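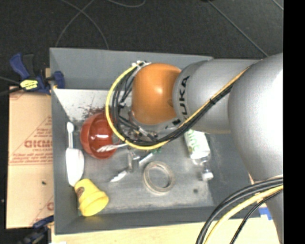
3.2 Workcell and cable routing

The cell was built in the Vatholm shared workshop by the second author (Semwal), with the wrist wiring redone by Ahmadpour in July. The arm is a used KUKA, driven by the Sallus controller described in Section 2. Joint speed was limited in software, as other members use the room during the day.

Figure 4. Arm over the picking bin. The bin is held to the wooden bench top with bar clamps.

Early trials used an unclamped bin, which crept along the bench whenever the fingers touched a wall. Clamping removed the need to measure the bin position again after each run. The clamp jaws take up a little of the inner wall, and the planner treats this strip as blocked.

Power and signal lines run outside the arm. The yellow cable and the black bundle are tied at the link and then left in a wide loop round the orange wrist joint (Fig. 4). A shorter loop pulled on the connectors at large wrist angles. The longer one can hang between the camera and the objects: in Fig. 4 it overlaps the right edge of the red bowl. Depth points falling on the cables are masked before grasp planning.

Objects were household items of mixed shape, among them a bowl, a spatula, a roll of tape and a clear plastic bottle. The bottle gave poor depth readings except at the label and cap. Each layout was used for 40 grasp attempts, and some 3000 attempts were logged in total.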